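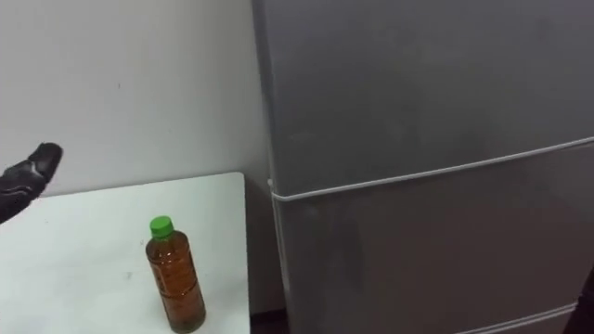
Figure 2. A black gripper held above the corner of a white table.

4.2 Handing a lock from one node to another

We come now to the part of Oma that gave us the most trouble, and that we have grown rather fond of over the years. Every worker in the Leltmont cluster must hold a lock before it writes to a shared record, and the locks are handed out by a small service called Simon. In our first design, written in 2012, a worker that asked for a lock was listed as its owner right away, and it kept that title until it gave the lock back or stopped answering. 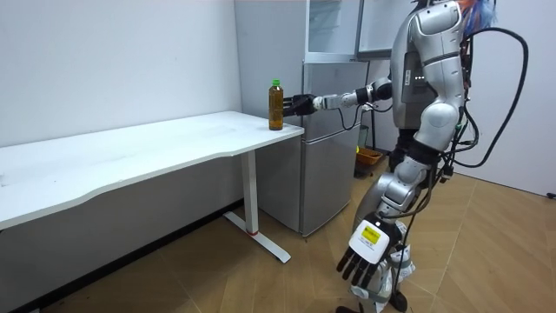 The trouble with that design is that asking and owning are two separate states, and a worker may spend a long while in the first (a slow disk will do it, and so will a long pause to clean up memory). We found it helpful to think of a robot hand with its fingers open beside a green-capped bottle: the hand is in place, but the bottle is still standing on the desk on its own. Simon now keeps a "reaching" state for just this case, and a worker in that state may be passed over if a neighbor is ready first. Benedek Farkas suggested the name, and it stuck.

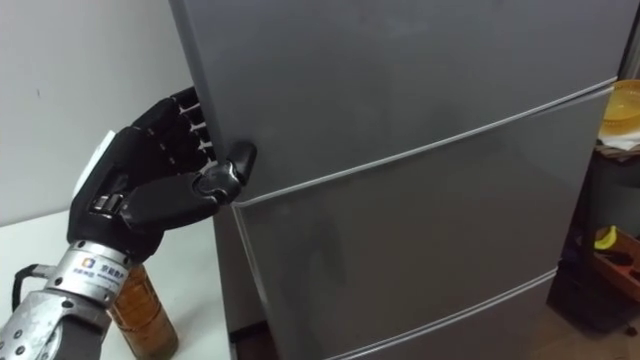 A worker that has been passed over goes back to the head of the line, so that it doesn't wait forever behind its quicker neighbors. We replayed the January trace from our Rorkasville site under both designs, with the same workers and the same order of requests. The old design finished 3107 writes before the trace ran out, and the new one finished 3253. Most of the gain came in the busy stretch near the end, when two of the workers had slowed down badly but were still answering their health checks.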